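Zatov Robotics Trains Two-Arm System to Handle Soft Food Without a Force Sensor

Method developed with the Niazi Institute uses finger position alone to judge grip

TRURNAR, November - Zatov Robotics and the Niazi Institute have released results for Prirness, a training method that teaches a two-arm robot to pick up and place soft food items. The method needs no force sensor in the gripper. It learns from recorded demonstrations and reads how far the fingers have closed.

Prirness was trained on 4,000 demonstrations collected at a mock snack counter in Trurnar. Of these, 3,000 used firm packaged goods and the rest used sandwiches and other soft items. 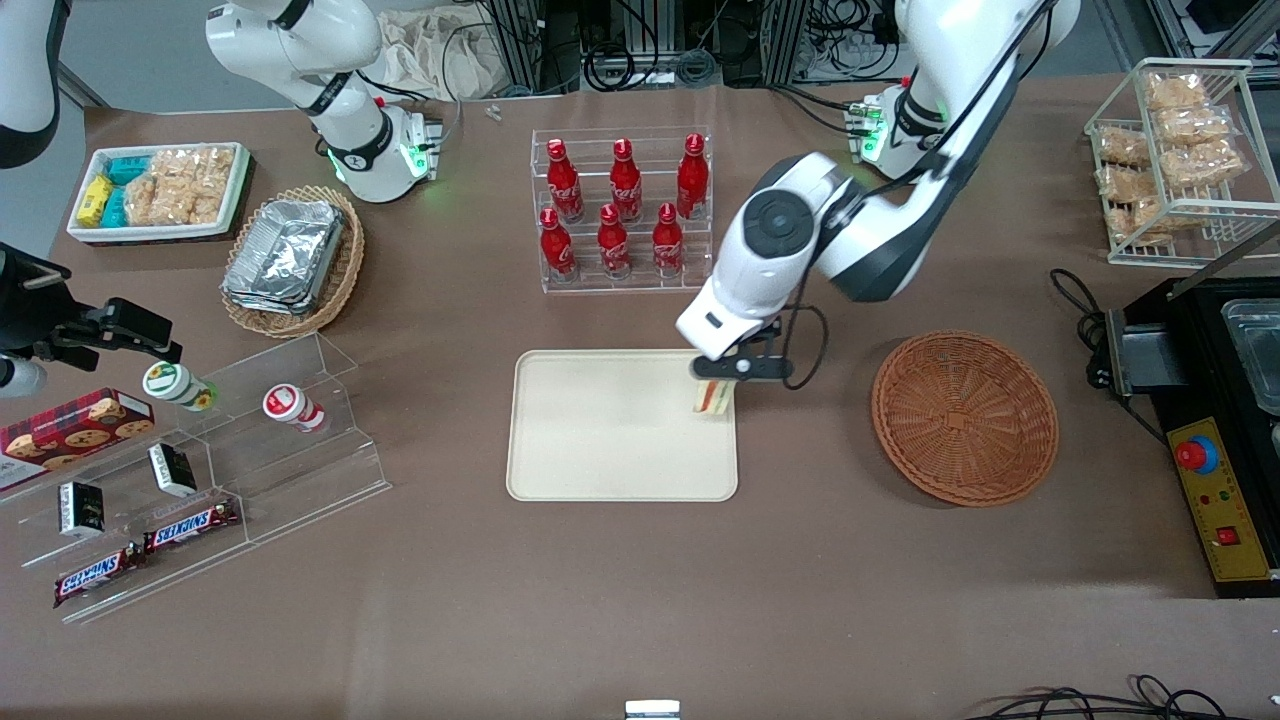 3 min read

Sandwiches were the main test case. Bread gives way under light pressure and the filling can slide, so a grip that suits a bottle or a candy bar will often crush one. In the trials, the robot had to move each sandwich to or from a tray with a two-finger gripper and keep the layers together.

Adding the soft-item demonstrations cut damaged sandwiches by 30 percent compared with a model trained on packaged goods only. Results on bottles and bars did not change - an outcome the team had not expected.

The method still has limits. Items in loose clear wrappers remain difficult, and the robot works slower than a person at the same counter.

The paper and training code are available from the Niazi Institute on request. Zatov plans to repeat the trials at three more sites.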